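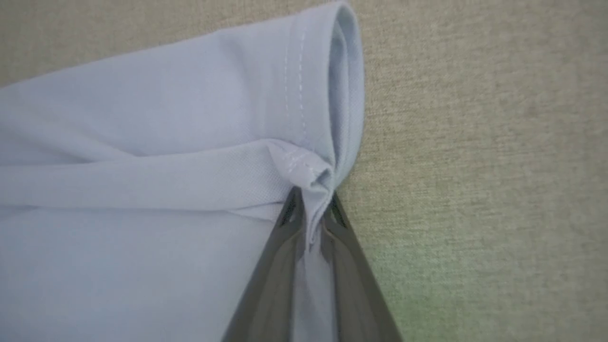
Gripper Comparison Program: Frequently Asked Questions

Information for participating laboratories, suppliers and garment-care operators

Last revised in June. Enquiries should be directed to the program coordinator, Kirsty Jardine.

What is being compared?

The program compares three parallel-jaw grippers on the handling of folded and unfolded garments: the Bronda narrow-finger model, the Parkimari wide-pad model and the Ogura compliant-finger model. All three are mounted on the same arm and driven by the same Resgate controller, so that differences in the results may be attributed to the gripper and its fingers.

Why are garments used in place of standard test objects?

Rigid blocks and cylinders tell an operator very little about cloth. A knit shirt changes shape as soon as it is touched, and a grasp that holds at the hem may slip at the sleeve. Industry partners in laundry and uniform services asked for results on the articles they handle every day.

Which garments are included?

The current set includes polo shirts in piqué knit, plain woven work shirts, tea towels and fleece pullovers. Each article is laundered before it enters the set and is retired once its fabric shows pilling at the grasp points. Participants may not substitute articles of their own.

How many grasps does each gripper perform?

Each gripper performs 400 grasps on knit articles and 400 on woven articles. Trials are divided into blocks of 30, with a short inspection of the fingertips between blocks. A block that is interrupted must be repeated in full.

What is a corner pinch, and how is it scored?

In a corner pinch, the fingers close on a small gathered portion of fabric at an edge or fold while the remainder of the garment stays on the work surface. The grasp is scored on three measures: whether fabric is held after closure, how many layers have been taken up, and whether the fabric remains held during a slow lift. Layer count is scored by a person. Automated layer detection was trialled on the knit articles and was not considered reliable enough for reporting.

Does the finger shape make a difference?

Preliminary results suggest that it does. Tapered fingers have been more successful at taking up a single layer of piqué, while wide pads have performed better on fleece. On hems with double rows of stitching, the added stiffness appears to help all three models. These findings should be treated as provisional until the woven trials are complete.

Where is the camera placed?

A small camera is mounted at the wrist, facing the fingertips. An overhead camera was also assessed. It gave a better view of the whole garment, but the arm obscured the grasp point at the moment of closure. The wrist position has been adopted for scoring, and overhead footage is retained for reference only.

May a laboratory use a different work surface?

No. A matte textile surface is specified for all trials. Smooth benchtops allow the garment to slide ahead of the fingers, and results obtained on them cannot be compared with those of the program. Replacement surface material is supplied on request.

Who operates the equipment?

Trials are conducted by trained operators under the supervision of Ketsara Srithong. New operators complete seven supervised blocks before their results are accepted. Controller settings are the responsibility of Aslı Toprak and must not be altered during a block, including closing force and approach speed.

How can a supplier submit a gripper?

Suppliers should write to Morag Rutherford, Submissions Officer, enclosing a mechanical drawing of the mounting flange, the rated closing force and a spare set of fingers. Grippers requiring compressed air cannot be accommodated at present. Freight in both directions is at the supplier's expense.

Will results be made available?

A summary will be provided to all participants when both sets of trials are finished. Suppliers will receive the full record for their own product and may submit a written response for inclusion. Requests for the underlying images should be addressed to Dorothy Gosling, Data Access, stating the intended use.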